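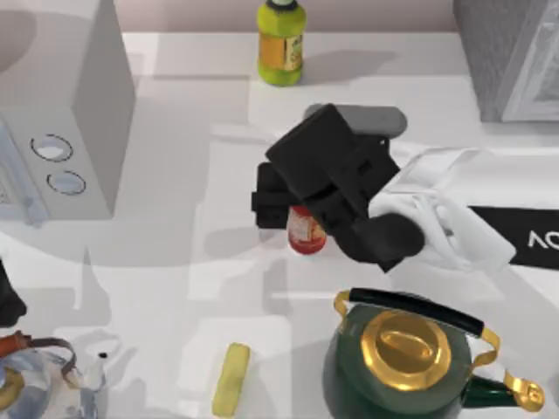 The jar with the red lid, on the counter.

My aunt left me a jar of horseradish and a letter saying it would cure anything. The jar I could deal with. The letter ran to four pages and kept using the word "proven."

She had bought into the Orellana method late in life, after the hip. The way she told it, a man in Orellana had eaten a spoonful before sunrise every day and buried three doctors. I asked her once which three. She said it was the kind of question that kept people sick.

I drove up in January to settle the house. It was the last one on Kiner Road before the pavement quits, and the heat had been turned down to 60 by a neighbor who had a key and strong feelings about other people's gas bills. I kept my coat on. The letter was on the kitchen table with my name on it, and under my name, underlined, "Read before touching anything."

I touched the coffee maker first.

The letter said that the horseradish had been blessed by a woman in Jidow. It said that my aunt had paid 125 dollars for it, which I was not to repeat to my mother. It said a person who took it for 100 days would be told something. That was how she put it. Not would feel better, or would sleep. Would be told something.

I read that part twice and then went looking for her bank statements.

They were in a boot box, neat as church. She had sent money to an outfit called Costisard nine times in two years, always the same amount, and then once, in the fall, 3000 dollars flat. There was a phone number on the receipt. I called it standing up, with my speech ready. It rang a long while and then a woman answered, and she sounded like she had been asleep.

I said I was calling about my aunt's account.

"Oh, she finished," the woman said.

I said she had died.

"Yes, but she finished first. She called to let us know. We don't get many who do the whole hundred."

I asked what the 3000 dollars was for. She said it was a gift. I said people in my aunt's position did not hand out gifts like that, and she said, very politely, that she would put it back in the mail if I gave her an address. I gave her the address. I did not believe her for a second. I have worked in claims for most of my adult life, and I know what a voice does when it has no plan to write anything down. Then she read the address back to me with the zip code, which I hadn't given her.

Well, they had it on file. Of course they had it on file.

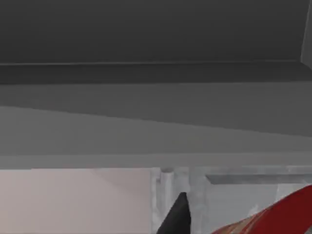 Under the overhang, dark gray all the way across.

I slept badly in the back room and got up before it was light. I want to be clear that I was hungry. There was nothing in that house to eat except saltines and a can of beets, and a person will put horseradish on a saltine without it meaning anything. It was strong enough to make my eyes run. I stood at the sink and waited to be told something, so that I could say I had waited and been told nothing. The furnace came on. A truck went by, slowed for the end of the pavement, and turned around in the drive like they all do.

That was day one. I only call it that because of what came after, and what came after doesn't prove a thing.

The check arrived the following week, made out to me, with no note. I held it up to the window. I took it to the bank and asked the teller to look at it hard, and she looked at it hard and said it was a check. I told my mother it was from the insurance. She said my aunt never had insurance, she didn't believe in it, and I said neither do I and I sell it.

I cashed it. I am not a fool in either direction.

The house went to a couple with a baby who liked the porch. I took the boot box, the coffee maker, and the jar, in that order of usefulness. I looked up the Orellana man at the library and found a horse trader by that name who died at forty-one of a fall. I looked up Jidow and got nothing I would call an answer.

The jar is down to the last inch now. It's a good condiment. I have it on eggs, on roast beef, on potatoes when there are potatoes. If I happen to have it early, that's because I get up early. I haven't been keeping track of the days, though I could work it out from the receipts if someone made me.

Last night the phone rang and it was the woman from Costisard. She wanted to know how I was coming along.

I said I didn't know what she was talking about.

"Ninety-eight," she said, and told me to dress warm.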